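6 de janeiro de 2026
Por Svend Kjærgaard

A Zoëga vai às compras (e traz um estúdio de som)

Começamos o ano como acabámos o anterior, a abrir anexos com títulos em maiúsculas. O primeiro comunicado chegou às sete e pouco da manhã, o que diz bastante sobre a vida de quem escreve comunicados. A Zoëga, produtora de publicidade que os leitores desta newsletter conhecem pelos filmes de iogurte em que ninguém come iogurte, comprou a Milora, estúdio de som e música para anúncios. O valor ficou por divulgar. O entusiasmo foi divulgado em quatro parágrafos.

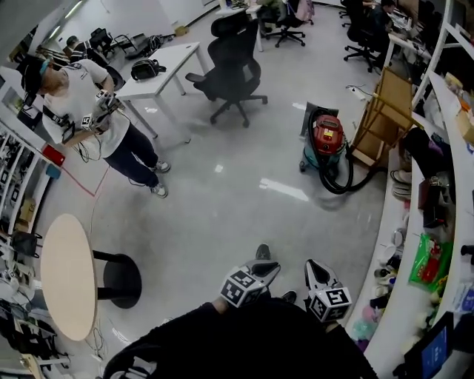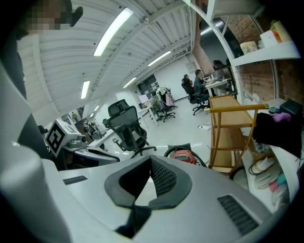
Duas imagens no mesmo escritório.

Para quem esteve fora, um resumo. A Milora faz locuções, misturas e aquelas três notas no fim dos anúncios que ficam na cabeça até quinta-feira. Tem 4 salas de gravação, uma delas com um piano que desafina sempre que chove, e uma carteira de clientes que inclui bancos, seguradoras e uma cadeia de colchões com opiniões muito fortes sobre o silêncio. A Zoëga faz imagem, faz bem, e há anos que pagava à Milora para lhe pôr som por cima. Alguém deve ter somado as facturas numa folha de cálculo e achado que saía mais barato comprar a casa.

A palavra que aparece no comunicado é "integração". Aparece seis vezes, contei-as com o café ainda quente. Trocada por miúdos, quer dizer que o cliente passa a receber um orçamento único onde antes recebia dois, e que a discussão sobre quem paga a terceira versão da locução se muda para dentro do mesmo edifício. Os produtores com quem falei acham isto um progresso. Os sonoplastas pediram para pensar.

Fica tudo com o nome antigo, pelo menos até ao verão. Em agosto, quando metade dos directores de marketing estiver na praia e a outra metade fingir que não está, será apresentada a marca conjunta. Já há um grupo de trabalho para o nome. Conheço três pessoas que fazem parte dele e nenhuma das três está de acordo sobre se o trema fica. Eu votava pelo trema, que é a única coisa naquele logótipo que alguma vez me deu trabalho a escrever.

E a equipa? A Zoëga emprega 80 pessoas, a Milora bastante menos, e o comunicado garante que "todos os talentos" transitam. Quem anda nisto há algum tempo sabe que a palavra "talentos" é elástica. Ainda assim, os contratos de quem trabalha nas salas foram renovados antes do Natal, o que me parece um sinal decente. A direcção criativa da parte de som mantém-se nas mesmas mãos e passa a sentar-se nas reuniões de arranque de projecto. Isto pode parecer pouca coisa. Quem já recebeu um filme montado, aprovado e com a música "provisória" que o cliente ouviu durante cinco semanas e agora ama perdidamente sabe que não é.

O primeiro teste será a campanha da Druvik, marca de máquinas de lavar que pôs a conta a concurso no outono e a entregou às duas casas quando ainda eram duas. São 3 filmes, todos sem diálogo. O briefing, que me chegou por vias que não vou descrever, pede "um humor que se ouça". Pede também que o tambor da máquina nunca se ouça, por ser esse o argumento de venda. Desejo sorte a quem vai sonorizar uma comédia sobre um electrodoméstico calado. O realizador ainda está por anunciar e há dois nomes na mesa, um deles com fama de filmar cada plano até a luz desistir.

Do lado da concorrência, silêncio ou quase. A Skirnetano, que também faz imagem e que andou a namorar a Milora durante boa parte do ano passado, mandou dizer que "deseja as maiores felicidades aos colegas". É a frase que se escreve a um ex-namorado no convite de casamento. Consta que chegou a haver uma proposta, que a proposta tinha uma cláusula de exclusividade e que a cláusula foi lida em voz alta numa das salas de gravação, com reverberação. Não consegui confirmar a reverberação.

Fica a questão que interessa aos anunciantes mais pequenos, e que o comunicado contorna com elegância: a Milora continua a aceitar trabalho de fora? A resposta que obtive foi sim, com agenda própria, e com nearly nada a mudar nos preços até à primavera. Quem tem spots de rádio marcados para fevereiro que telefone já. Perto de 50 por cento das horas de estúdio vinham de clientes sem qualquer ligação à Zoëga, e não me parece que alguém queira explicar aos sócios onde foi parar metade da receita.

Uma nota para os coleccionadores de jargão. O comunicado inclui "ecossistema sonoro", "jornada acústica da marca" e, no último parágrafo, "ouvir com o coração". Proponho uma moratória sobre esta última até que alguém me mostre o orçamento de um microfone para o efeito. Entretanto, o jingle dos colchões continua no ar. Ouvi-o duas vezes enquanto escrevia isto, uma delas pela parede do vizinho.

Na próxima edição: o que aconteceu ao prémio de melhor rádio, que teve júri, teve jantar e até agora não teve vencedor. E ainda a velha guerra dos prazos de pagamento, com documentos - os leitores que me enviaram os seus podem parar, já cheguei.

12 partilhas | 3 comentários

Recebe este e-mail por ter subscrito a nossa newsletter. Contacto: responda a esta mensagem. © 2026 Todos os direitos reservados. Voltar ao topo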